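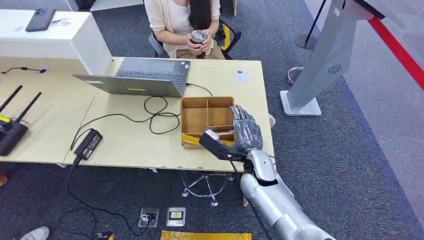
23 March 2022, front desk cell

Arm was down when I came in, wrist fault again. Hervé Pons had left it parked at the height of the desk with the brakes on. I cleared the fault from the Talley panel and it came back after the second try. Counter at start is 2,834 cycles.

The fault is the same one we had in July. When the hand goes over the right side of the box, the wrist turns more than it needs to, and the cable pulls. I moved the first clip 32 mm further from the wrist joint and left more slack before the second clip. The slack must not go lower than the elbow, if not it catches when the arm comes back.

Then the grip. The black handheld device sits in the fingers with its nose forward, over the box. If it is too low in the palm, the thumb presses on the side and it rotates slowly during the run. I put it back by hand, closed the fingers at the lower force, then raised the force in two steps. Closing with the full force at once is what gave us the bad angle last week. 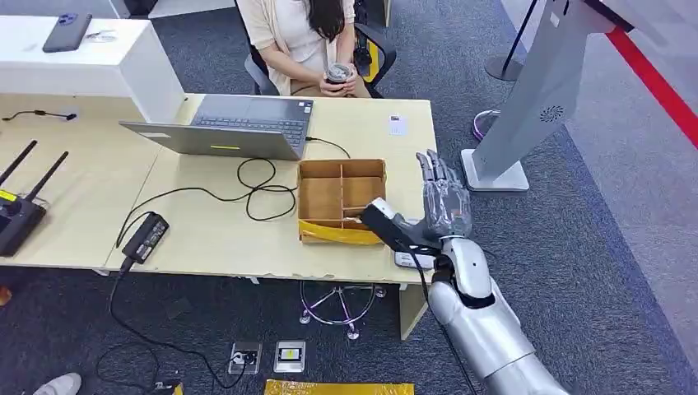 Box position: I did not change it. The partitions are still straight, but please check them before each run, because the approach height is taught from the top of the partitions and the cardboard becomes soft with time.

Network: the router stays on the desk for now, antennas up. Worner says that we can fix it under the desk, I would prefer to wait. The carpet and the floor outlets are already enough trouble with cables. The laptop cable also needs a tie, it is a real knot.

Ran 15 cycles at low speed after the clip change. No fault. I did not try the normal speed.

To do:
- order two clips of the wider model from Videck
- ask Tạ for the new wrist limits file, mine is the old one
- save the taught points before anybody touches the box
- write the clip distance on the drawing

Speed test is for Hervé, the key is in the drawer.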